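January 15, 2026 — Brareck, bonus round, again

Picked up where I left off in October, when the build was called Preltimer and the bonus paid out so often that testers thought it was the base game. New name, new maths, same monkey on my back. Rosimeire Brito has rewritten the trigger table and wants it run before she touches the free spins.

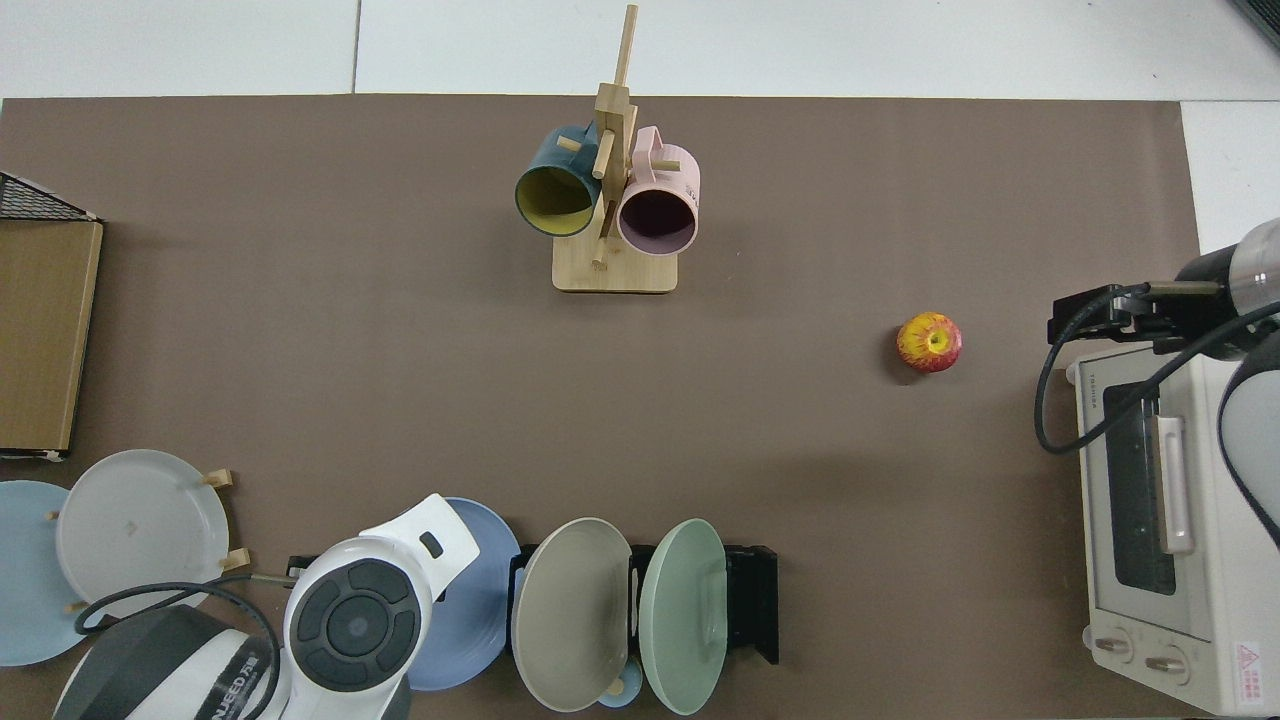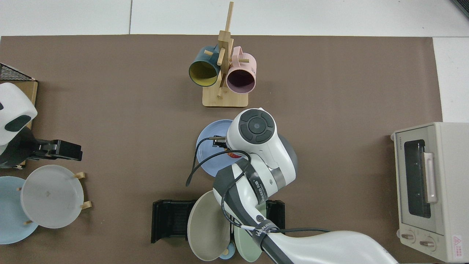 Two mugs on the tree, teal and pink.

## Run A

500 spins, flat stake, old seed. Bonus hit 4 times. The sheet says it should be rarer than that, but a run this short proves very little and I only did it to see whether the thing would crash. It didn't. It did play the big win fanfare for a win smaller than the stake, so the player gets trumpets for losing money. Logged as a bug, though I have seen finished games do it on purpose.

## Run B

1300 spins, new seed. Longest gap between bonuses was 109 spins. Felt like more. Watched the whole gap at normal speed, to find out what a player would sit through, and can report that the lantern symbol blinks.

Pick-a-chest round works. The chests you didn't choose open at the end and show you what you missed, and all of them were better than mine. Asked Rosimeire if those are real values or just there to hurt. Real, she says. Want to see the code.

## Still open

- Retrigger during free spins resets the counter to the start and should add to it
- Grondel reel strips are still in the build folder — delete before someone loads them
- Wild on reel three covers the scatter and the scatter doesn't count. Check against Zacharias, same engine, might be wrong there too
- Fanfare threshold
- Turn the music off by default on the test machine, please, whoever keeps turning it on

Rerun B with the counter fixed, same seed, and compare the gaps.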